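Menidcombe Padded Duty Jacket, Lined
Outerwear / Cold weather / Catalog sheet revised 25 December 2004

Product summary
The Menidcombe is a hip-length padded jacket for cold, dry conditions and light rain. It is supplied in one color, black, with a printed satin-finish lining. The outer shell is a close-woven polyester with a water-repellent finish. The fill is a single layer of bonded polyester wadding, heavier in the body than in the sleeves. The jacket is sold through Rosales and through the Dalloddale outlet store.

This sheet covers construction, sizing, washing, and folding for storage. The unlined version has a separate sheet. The two versions share a shell pattern but do not share a care label.

Construction
Shell: 100% polyester, water-repellent finish.
Lining: 100% polyester, satin weave, printed on the face side.
Fill: bonded polyester wadding.
Front closure: two-way zipper, covered by a flap with snaps.
Collar: stand-up, padded.
Cuffs: rib knit, set inside the sleeve end.
Pockets: two at the hip, one inside left.
Weight, size Medium: 1000 g.

Main seams are stitched with a bonded thread and finished on the inside. Wadding is caught into the seams at the shoulder and side so that it does not travel down into the hem. On the earlier run, the wadding was caught at the shoulder only – owners of that run may find the lower body thicker than the chest after repeated washing.

Sizing
Small, Medium, Large, and Extra Large. Measure over a shirt, with the tape level under the arms. Size Medium fits a chest of 94 cm. The pattern allows for one sweater underneath. Buyers who wear a fleece and a vest together should go up one size. Sleeve length is not adjustable, and the rib cuff should sit at the wrist bone with the arm hanging.

Washing
Close the zipper and all snaps. Turn the jacket inside out only for the first wash, which removes loose dye. After that, wash it right side out to reduce wear on the lining print. Use a front-loading machine on a gentle cycle with a small amount of liquid detergent. Do not use bleach or fabric softener. Softener leaves a film on the shell and water will no longer bead on it.

Spin on low. Tumble dry on low for 25 minutes, stop the machine, shake out the wadding by hand, then dry for another 20 minutes. Leave on a wide hanger overnight before storing. Do not iron the lining. The print will lift.

Dark cloth shows lint. A sticky roller works better than a brush, which tends to push fibers down into the seams.

Folding and storage
Work on a flat surface larger than the jacket. A bed is suitable. A padded jacket does not lie flat on the first attempt, and air has to be pressed out of the body panels before the sleeves are brought in. The lining is slippery and will slide against itself, so hold the fold down while the next one is made.

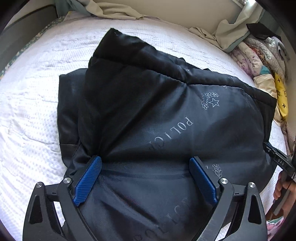
Dark padded garment, bunched on a white bedcover.
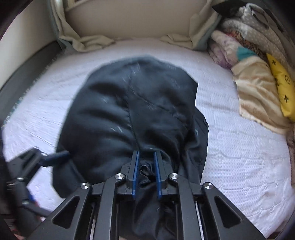

Can the jacket be kept in a vacuum storage bag over the summer?
Short periods are acceptable, but a full season is too long. Bonded wadding that stays compressed for months loses loft, and only part of it comes back in the dryer. Use a breathable garment bag or a cotton sack with the jacket folded loosely, and keep it off a concrete floor. If a vacuum bag is the only option, open it once in midseason and let the jacket hang for a day.

Jackets put away in April should be washed first. Body oils at the collar set during warm weather and are hard to remove by fall.

Repairs and parts
Replacement zipper sliders and snaps are stocked under the Zusov parts list. Order by jacket size and zipper length. Rib cuffs are sold in pairs – the left and right are the same part. Lining panels are not sold separately. A torn lining can be closed with a fine ladder stitch, using polyester thread. Iron-on patches should not be used on either side of the jacket.

Small holes in the shell should be taped the same day to keep the fill in place. Clean the spot with rubbing alcohol, let it dry, and round off the corners of the tape.

Related items
Menidcombe Duty Jacket, Unlined
Menidcombe Padded Vest
Rosales Wide Hanger
Dalloddale Cotton Storage Sack, Large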